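Werkstattbuch Roboterzelle 2 — Eintrag 15/07/2022

Vorführung für die Besuchergruppe von Boltau, Nachbereitung

Aufbau ab dem Vormittag, Zelle war vom letzten Umbau noch halb verkabelt. Schienen neu ausgerichtet, vordere Schiene saß schief, Schraube links nachgezogen. Tischplatte gereinigt, Fingerabdrücke stören die Markererkennung weniger als befürchtet, die Reflexe der Deckenleuchten dafür mehr. Leuchtenreihe über der Zelle abgeschaltet, danach stabile Erkennung auf allen Objekten, die flach auf dem Tisch liegen.

Kalibrierung Kamera gegen Basis mit dem alten Ablauf aus Kaltus wiederholt, 73 Posen. Drei davon verworfen, Marker im Bild zu flach. Restfehler im üblichen Bereich, Datei liegt im Projektordner unter Dafis, Unterordner Besuch. Bitte nicht überschreiben, die Dezemberkalibrierung liegt daneben und wird für den Vergleich noch gebraucht.

Ablauf der Vorführung wie besprochen:
Objekte von Hand auslegen, Lage beliebig
Erkennung starten, Lagen am Monitor zeigen
Greifen und Umsetzen, kleine Schachtel zuerst
Störversuch: Objekt zwischen zwei Zyklen verschieben
Fragen

Erster Durchgang sauber. Im zweiten hat die Planung für den liegenden Flaschenkörper keine Lösung gefunden. Ursache war die Kollisionshülle der linken Schiene, die im Modell zu breit eingetragen ist. Provisorisch um ein paar Millimeter verkleinert, danach lief es. Muss im Modell richtig vermessen werden, das Provisorium ist im Kommentar der Szene vermerkt.

Störversuch zweimal gezeigt. Beim ersten Mal hat die Erkennung die neue Lage übernommen, beim zweiten Mal wurde der alte Wert verwendet und der Griff ging daneben. Timeout für veraltete Lagen steht auf 3000 ms, das ist für eine Vorführung mit Eingriff von Hand zu lang. Auf 300 ms gesetzt, zwei weitere Durchgänge ohne Fehlgriff. Bei verdeckten Markern bricht der Zyklus jetzt früher ab. Nehme ich in Kauf.

Fragen aus der Gruppe, soweit mitgeschrieben: Taktzeit (nicht optimiert, keine Zahl genannt), Verhalten bei glänzenden Verpackungen (ungetestet), Erkennung ohne Marker. Zu Letzterem auf den Versuchsstand in Ploltuddale verwiesen, dort läuft der Vergleich. Außerdem wurde gefragt, ob der Greifer die Schachtel auch von der Seite nehmen kann. Kann er, solange die hohe Schachtel nicht davorsteht. Im Programm ist nur der Griff von oben freigegeben.

Stand der Zelle beim Griff auf die kleine Schachtel, Markerplatte in Tischmitte:
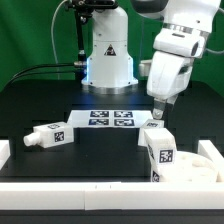 Werkstattbuch Zelle 2 | Eintrag: Frühdienst Robotik | Ablage: Dafis / Besuch

Die Platte mit den vier Markern blieb während der Vorführung liegen und diente als Referenz. Beim Auslegen darauf achten, dass kein Objekt auf ihr steht, sonst springt das Tischkoordinatensystem. Die hohe Schachtel trägt Marker auf mehreren Seiten und wird auch gedreht noch gefunden. Beim Flaschenkörper hängt es davon ab, welche Seite oben liegt — mit dem kleinen Marker allein wird die Orientierung unruhig, mit dem großen auf der Seitenfläche ist sie brauchbar.

Kabelbündel hinter dem Tisch ist zu lang und hängt frei vor dem grünen Hintergrund. Für den Betrieb egal, sollte aber vor dem nächsten Termin in einen Kanal.

Offen:
Kollisionsmodell Schiene links neu vermessen
Timeout als Parameter herausziehen, nicht mehr fest im Code
Port 2222 am Zellenrechner nach dem Fernzugriff wieder schließen
größeren Marker für die kleine Schachtel drucken, Versuch mit mattem Papier
runden Behälter ins Objektmodell aufnehmen, bisher nur als Hindernis eingetragen

Steuerung heruntergefahren, Greifer geöffnet, Arm in Parkposition. Schlüssel hängt am Brett.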